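Griltitow - README

Hello, and thanks for stopping by! Griltitow is the small pile of tools we use to turn hand-held gripper recordings into something the Torner planner can learn from. It reads the wrist video, lines up the clocks, recovers the gripper path and writes one tidy episode folder per take. Version notes start on 19 Feb 2020; anything older lives in the Vunis repo and is best left alone.

The wrist view is a wide fisheye, so please run the calibration step before anything else, even if you feel sure of your lens.
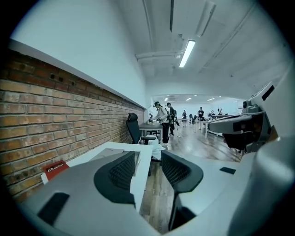 Orathai Saithong wrote in to ask whether the black border around the fisheye circle should be masked before tracking, as her paths kept jumping at the corners. Yes, please do - set mask_border to true, and the jumps ought to calm down a good deal.

Marker tracking comes next. The cube on each gripper carries printed codes, and the head view is where we look for them. When one hand goes down into a box the tracker may lose some faces for a moment,

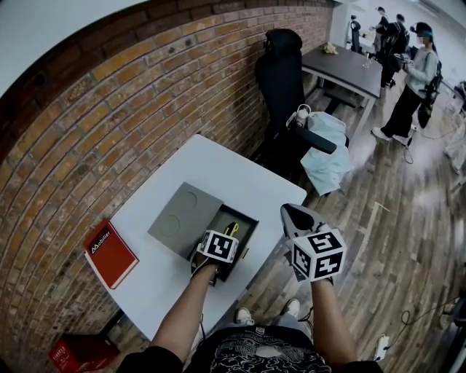
so we fill gaps of up to 30 frames from the wrist path and flag anything longer for a person to check. The sample set has 1,679 episodes, and 988 of them carry at least one flag, so don't be alarmed by yours!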